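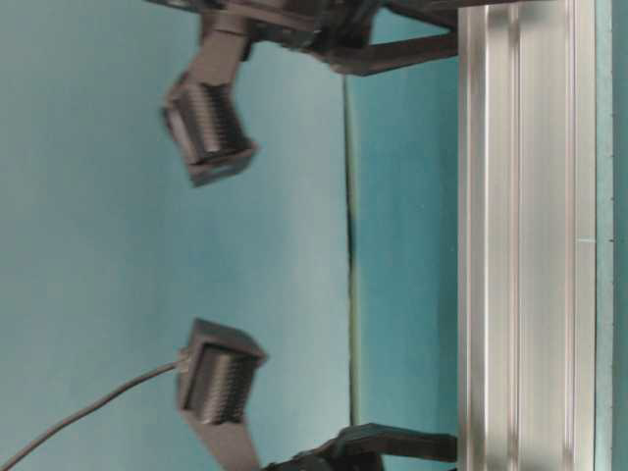
Choosing a colour for the back bedroom

I have now lived with bare plaster in the back bedroom since January, and I was getting used to it, which is usually the point where a job in this house stops for good. So I made myself pick a colour.

The room faces north and looks onto the side wall of next door. It gets a bit of direct sun at the end of the day in summer and none at all the rest of the year. Everyone who gives advice about paint says the same two things about a room like this. One lot say to paint it white to make the most of the light. The other lot say white goes grey in a north room and you should give in and go dark. I have tried white in this room before. It went grey.

I wanted something green-blue without it looking like a dentist's. That is a narrow target. I bought four sample pots, three from the paint counter at Nirkberg and one from the Orine range, and painted them onto lining paper so I could move them about. I used to paint samples straight onto the wall. The trouble is that you then have four squares next to each other and you only ever see how they differ, and you also have ridges to sand down afterwards.

The first was called Useck and was nearly grey. I liked it in the shop. At home at nine in the morning it looked like wet pavement, so that one went. The second was much too green. The third and fourth were close enough that I had to write the names on the back. 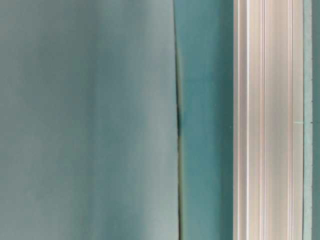
Greyish teal, paler towards the left.

I kept the two sheets up for a fortnight, one behind the door and one beside the window, and swapped them over halfway. I looked at them in the morning, after lunch and with the lamp on. The lamp made more difference than the window did. My old bulb was very yellow and turned both of them the colour of pea soup. I changed it for a whiter one and they both came back. If I had done that first I might have kept the second pot in the running, but I had already used it on the inside of a cupboard.

In the end I went for the fourth, Åberg, in the flattest finish they do. Flat paint marks if you so much as lean a chair on it, but these walls are old and lumpy and anything with a shine shows every patch of filler. I'd had it in mind to do the woodwork in the same colour too. I still might.

The room took 5 litres for two coats, and I have a little left in the bottom of the tin. The paint came to 105 pounds, plus 22 for a decent roller and two brushes. I had told myself I would spend under a hundred. The tin says to leave it four hours between coats. I left it 24 because the first coat still felt cool to the touch at bedtime and I had no wish to stay up. 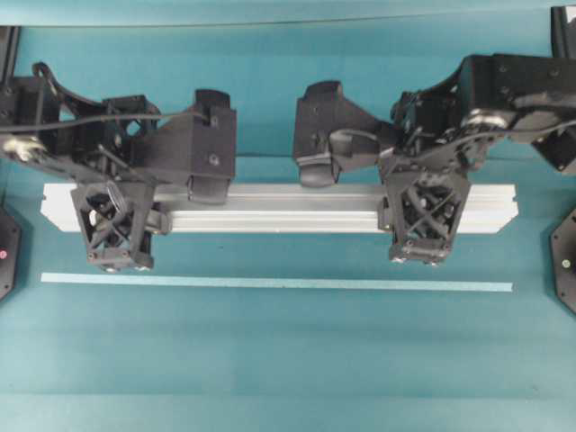
Teal again, with the silver bar lying across it.

First coats of this kind of colour look terrible, by the way. Mine was streaky and a good deal brighter than the sample, and I spent Sunday evening wondering about going back to white. The second coat settled it down. By the following morning it was close to the lining paper, perhaps slightly bluer in the corner by the chimney breast.

The ceiling is still bare. I was going to do it white, but a hard white edge above that colour looks a bit like a lid, so I've been reading about mixing some of the wall paint into the ceiling paint. One part to four seems to be the usual suggestion. I have enough left to try it on a piece of lining paper, and there is most of a roll still in the hall.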